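Craft room walk-through – floor area and display stands
Stikach hall, back room
Checked by: Inna Hrynyshyn
Date: 21 November 2024
Form: Grokik short sheet, comments typed in after

Mark OK / FIX / NOT CHECKED. Put a comment on anything that isn't OK.

1. FLOOR

1.1 Walkway clear from door to sink – OK
1.2 Gray marbled floor, cracks or lifted edges – OK. Old chip by the threshold, same as August, no worse. Leave it.
1.3 Mats flat at both doors – FIX. Corner of the inside one curls up. Turned it over for now, still curls. Need a new one.
1.4 Paper taped down properly where used on floor – OK today but see comment.

Comment 1.4: blue tape is the right stuff, comes up clean. Tape the full length of the side, not little bits at the corners. Bits at the corners = somebody's heel goes under and off they go. Big sheets stay away from the door side. Red marker on the paper is fine, caps back on pls, found two dried out.

1.5 No scraps underfoot – FIX. Thread and paper snips under the long table. Swept.

2. SMALL PIECES (hearts, shapes, cutouts)

2.1 Layers holding together – OK on the ones I pulled out
2.2 Edges not shedding – FIX, minor
2.3 Nothing small enough to swallow left at kid height – FIX. Moved the button jar up.

Comment 2.2: red hearts with the dark gray backing. Bits of fiber coming off along the top of the dark rim. Not a hazard for adults, would not hand it to a toddler. Trim with the small scissors, don't pull – pulling makes it worse. If the red starts to come away from the backing, bin it.
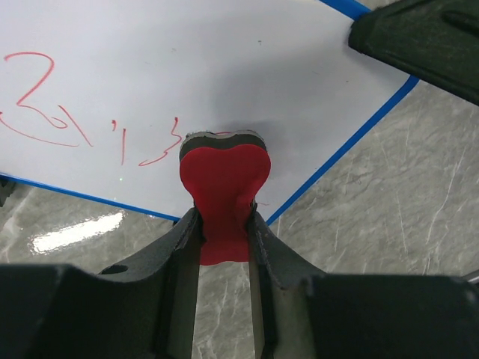 Do the frayed ones have to be thrown out?
Only if a layer is lifting or a piece comes off in your hand. Otherwise trim the fuzz, wipe, put back in the tray with the rest.

2.4 Tray labeled – NOT CHECKED. Tray was out with the Jikport group. Will look next time.
2.5 Glue lids on – OK
2.6 Scissors count – OK, all back in the block. Pinking shears are stiff, needs a drop of oil.

3. CLEAR PANELS AND STANDS

3.1 Panel edges smooth – OK. Ran a cloth round the blue edge of the acrylic, no snags.
3.2 Corners of panel not chipped – OK
3.3 Stand rods pushed all the way into the connectors – FIX, one loose. Pushed in, tugged, holds.
3.4 Black corner brackets sitting flat – OK
3.5 Panels stored where nobody walks – FIX

Comment 3.3: check the black connectors every single time the stand gets moved. They look in when they're not. Push till it stops then pull gently. If it slides out with a gentle pull its not in.

Comment 3.5: one panel was leaning on the radiator. No. Clear plastic is hard to see from the side, even with the colored edge, and it was right at shin height. Flat on the shelf, or on a stand with the stand well away from the walkway. Wipe with a damp cloth only, the Yalçınkaya spray left a haze on the last one and it never came off.

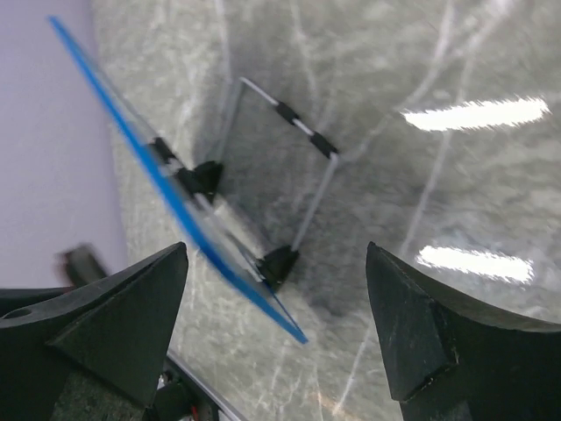 Also on the panels – two hands when you carry one, and look where the bottom edge is going. Don't carry a panel and a stand together, make two trips. Heavy stuff does not go on the wire stands at all, they are for light things. Limit we wrote on the shelf card is 700 grams, card has fallen off, I'll reprint.

3.6 Spare connectors in drawer – FIX. Three left. Order more, pack of 50, they go missing constantly.

4. ROOM GENERAL

4.1 Lights – OK. One tube over the sink flickers when first switched on then settels.
4.2 Extension leads – OK, none across the floor
4.3 Fire door opens freely – OK
4.4 Extinguisher tag in date – OK
4.5 First aid box – FIX. No small plasters again. Plenty of the giant ones.
4.6 Windows latch – OK, left one needs a shove

TO DO
– new inside mat
– plasters, small
– connectors, see 3.6
– shelf card for stands
– oil for pinking shears
– tray label, still open from August

Key for supply closet is on hook 78, not in the desk anymore. Put it back after. Next sheet same form, start with section 3 as thats where most of the FIX came from.

I.H.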